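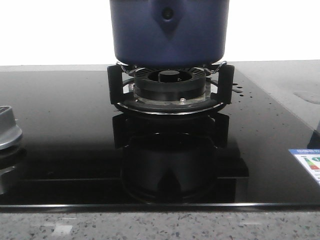
Equipment > Teaching Stations > Station 13, Cooktop

Station 13: Gas Cooktop Bench for Manipulation Coursework

Station 13 is the kitchen bench used by the Perkville robotics course and, outside class hours, by the student manipulation club. It supports pick, place and lift tasks on cookware, plus knob turning for advanced teams. One team of up to four students may book it at a time.

The cooktop is a built-in domestic unit with a black glass top and metal pan supports, set into a speckled stone counter. The gas inlet is capped and the igniter battery has been removed. No flame work is permitted at this station under any circumstances.

Specification

Counter depth: 61 cm
Arm: one Pikton six-axis arm, two-finger gripper
Cameras: one at the wrist, the others fixed
Payload limit for coursework: 600 g at the gripper
Control software: Nazarenko student build, preinstalled
Emergency stop: one on the bench, one at the instructor's desk

The fixed cameras are aimed low. With the pot on the burner, the top of the pot falls outside the view, so handle position has to be taken from the wrist camera. The underside of the pot and the pan support are visible together, and that contact is what the placement task is scored on.

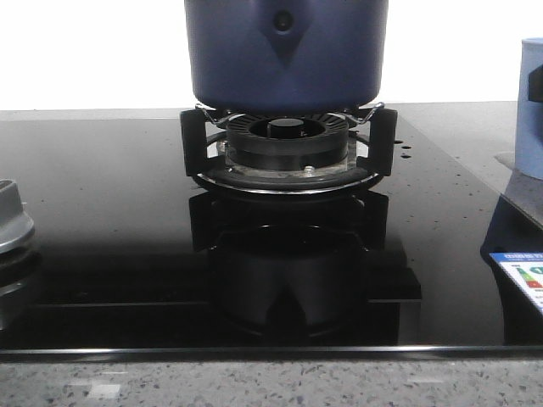 Placement task

1. Home the arm and confirm that the wrist camera is live.
2. Place the blue pot on the burner by hand and record the reference pose.
3. Move the pot to the start mark on the counter.
4. Run the pick and place program. The pot must finish on the support with no visible tilt.
5. Repeat for 15 runs without changing any parameters.

A run is void if the gripper touches the glass. A run is also void if a team member reaches into the cell before the arm has stopped. Void runs are entered in the log and count toward the total.

Known issues

The glass is highly reflective. Edge detectors pick up the mirrored burner and supports as a second set of edges in front of the real ones. Teams should mask the region between the burner and the front trim, or fit to the chrome ring first and work upward. Dust and water spots on the glass also produce false keypoints. Wipe the surface with the dry cloth before each session. Do not use spray cleaner near the arm base.

Leave the energy label where it is. Two teams use its colored bars as a reference patch for white balance.

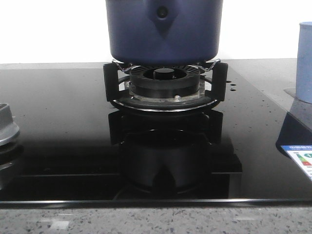
FLIKTHORPE, January 2022

The wire supports above the pan support arms are now part of the standard setup. They are not to be bent or removed. Reference poses recorded before this notice are no longer valid and must be taken again. Booking rules are unchanged. The spare gripper pads have moved to the drawer under Station 12.

Wrist camera checks

Before the first run, drive the arm to the check pose in front of the burner. Both fingertips should appear at the bottom of the image with the gap open, and the burner should be in view beyond them. If only one fingertip is visible, the camera bracket has slipped and needs to be reseated. The knob and the white lettering beside it (万家乐) serve as a focus target. Some blur on the lettering is normal at this distance. 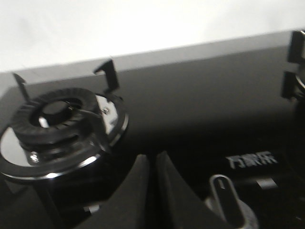
Malathi Gowda
Lab Instructor, Teaching Stations

Booking requests go through the course page. Club members need a signed induction sheet on file before their first session. Faults are reported in the station log, with the run number and the program version.

Shares: 6
Comments: 2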